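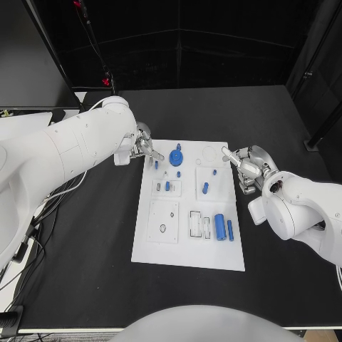

Diapositiva 1. El tablero de montaje entre los dos brazos, visto desde la cabeza del robot.

Notas para la charla, 23 de febrero de 2025

(Dejar la foto puesta mientras la gente se sienta. No empezar a hablar hasta que cierren la puerta.)

Hola a todos, gracias por venir. Vengo a contaros cómo dejamos de pelearnos con las piezas azules, o cómo nos peleamos un poco menos, según el día. El proyecto se llama Skinen, y lo que tenéis en pantalla es el tablero con el que llevamos trabajando desde que arrancó. Clavijas, cilindros, una pieza redonda con forma de polea y unas cuantas placas blancas. Parece un juguete, ya lo sé, pero poned una mano robótica con dedos articulados encima de una clavija azul de las pequeñas y veréis lo que tarda en dejar de parecerlo.

(Señalar con el puntero la clavija que está debajo de los dedos de la izquierda. Luego la tumbada.)

Fijaos en dos cosas. La clavija pequeña de la esquina, que está de pie, y el cilindro inclinado sobre la placa cuadrada de la derecha. Para nosotros son dos problemas distintos. La primera casi siempre es cuestión de puntería: bajar recto, cerrar, no tirarla. El segundo es un problema de orientación, y ahí es donde nuestro método viejo se hundía sin remedio.

Diapositiva 2. El método viejo

Lo que hacíamos antes: una sola política, entrenada por imitación, que iba de la cámara de la cabeza a los movimientos de brazos y dedos. Todo de un tirón. Le dábamos demostraciones teleoperadas y ella tenía que aprender a acercarse, agarrar, girar e insertar. Funcionaba muy bien en los vídeos, claro (pausa, aquí se suelen reír). En cuanto el cilindro caía un poco torcido, la política hacía el movimiento de siempre, con toda la seguridad del mundo, y empujaba la pieza fuera de la placa.

Recogimos 1.691 demostraciones antes de admitir que con más datos no salíamos del hoyo. Repito la cifra porque a mí todavía me duele: 1.691. Muchas son mías, por cierto, y tengo la muñeca para demostrarlo.

(No entrar aquí en la arquitectura. Si preguntan, está en la diapositiva de reserva.)

Diapositiva 3. La idea

La idea nueva la llamamos Flekell y se explica rápido. Partimos la tarea en 2 fases. La primera lleva los dedos cerca de la pieza y la sigue aprendiendo la política con imágenes, igual que antes. La segunda empieza cuando hay contacto, y a partir de ahí manda otra política más pequeña, que corre más deprisa y mira sobre todo la fuerza en los dedos. La imagen le llega también, pero recortada alrededor de la punta.

¿Por qué recortada? Pues mirad otra vez la foto del principio. (Volver un momento a la 1.) El tablero está en el centro y los brazos se comen buena parte de lo que ve la cámara. Cuando la mano baja sobre la placa, la pieza que te interesa queda detrás de los dedos y el resto de la imagen es mesa negra, cortina negra y carcasa blanca. Le estábamos pidiendo a la red que encontrase lo importante en unos pocos píxeles, y encima medio tapados.

Lo más delicado es el cambio de una fase a otra. Al principio lo disparábamos con un umbral fijo de fuerza y era un desastre: un roce con el borde de la placa y el robot ya creía que tenía la pieza en la mano. Ahora el momento del cambio también se aprende. Lo etiquetamos a mano en 200 demostraciones, sólo en ésas, y bastó para entrenar un clasificador decente.

(Agua. Hablo demasiado rápido en esta parte, frenar.)

Diapositiva 4. Resultados

Hicimos 80 intentos por método, con las mismas posiciones iniciales para los dos, sorteadas de antemano. Y ojo, que aquí sí quiero ser pesado: el sorteo incluye piezas volcadas. Si sólo pruebas con todo de pie y bien puesto, los dos métodos se parecen muchísimo y no aprendes nada. La diferencia sale con las piezas inclinadas. (Enseñar la gráfica, dejarla un rato, no leer las barras en voz alta.)

El cilindro azul grande, el gordo de abajo a la derecha del tablero, nunca nos dio guerra. La varilla fina que tiene justo al lado, en cambio, es mi enemiga personal. Para agarrar la una sin rozar el otro hay que meter un dedo en un hueco muy justo, y ahí Flekell sigue fallando más de lo que me gustaría. No lo he escondido: es la barra fea de la gráfica.

Diapositiva 5. Lo que no funciona

Las piezas transparentes. Uf. La fase de contacto va bien con ellas, pero la de acercamiento muchas veces ni las encuentra. Probamos a cambiar la luz y mejoró algo, lo justo para ilusionarnos una tarde.

Tampoco hemos resuelto la coordinación de los dos brazos. Ahora mismo trabaja uno y el otro espera su turno, muy educado. En el laboratorio Van Dijk, donde montamos la segunda estación, quieren que uno sujete la placa mientras el otro inserta, y me parece el siguiente paso natural. Ya os contaré.

Diapositiva 6. Datos y código

Las demostraciones y las etiquetas de contacto se publican en el repositorio Odby, con los planos del tablero para que cualquiera pueda imprimirse uno. Si lo hacéis, escribidme, ¡que me hace muchísima ilusión comparar!

(Si sobra tiempo, poner el vídeo de los fallos. Si no sobra, ponerlo igual durante las preguntas, sin sonido.)

Pregunta que va a caer seguro: por qué no usamos una cámara en la muñeca para la segunda fase. Respuesta corta: la probaremos, pero antes quería saber hasta dónde se llegaba con la de la cabeza y la fuerza en los dedos. Para la respuesta larga, pasar a la diapositiva de reserva.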